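Looking after the two arms: a talk with Gwenaël Tessier

When I arrive at the Trostanow workshop on Tuesday, Gwenaël Tessier is on her knees next to the table, with a torch between her teeth. She asks me to wait two minutes. One screw at the base of the left arm does not please her.

Tessier has maintained this cell since February. Before, she repaired milking equipment for Bovine, a small firm in the same valley, and she says the change was less big than her family imagined. "A cow kicks the machine. A glass does not. But in both jobs you listen to the motors every morning."

Her morning begins with the cables. She moves each arm slowly by hand, with the power off, and looks at how the cable bends near the wrist. "If it pulls, I give it more length. If it hangs too low, it will catch something one day." In her notebook she has written 771 working hours for the right arm. The left one has less, because its elbow motor was changed by her colleague Régis Leblanc.

The repair took longer than the supplier, Riviere, had promised. The new motor came with the wrong bracket, and Leblanc had to file the holes. "He was not happy," says Tessier. "I made coffee and I kept quiet."

After the cables come the grippers. She cleans the fingers with a dry cloth, closes them on a strip of paper and tries to pull it out. Then she sets the closing force again, beginning very low. I ask how many glasses they have broken. "About 23. Most of them in the first weeks, and one was my own elbow."

The last check is done with the arms working. She puts the perforated tray in the middle of the table and lets the right arm take a glass, while she stands with one hand near the stop button. 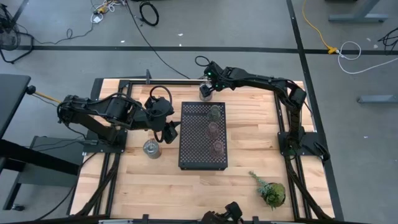 The right arm holds a clear glass behind the tray, with the left gripper lowered over the wood.

Tessier prefers to use tinted glasses for the tray, so that she can say quickly to Leblanc which one was badly placed. During the check she speaks little. She writes only the faults, never the good results, and Leblanc reads the page when he starts in the afternoon.

What would she like to change? She thinks for some time. "The rails. They collect dust, and my brush is too wide for them." She has asked for a narrower one, and also for a second torch. The brush has been ordered.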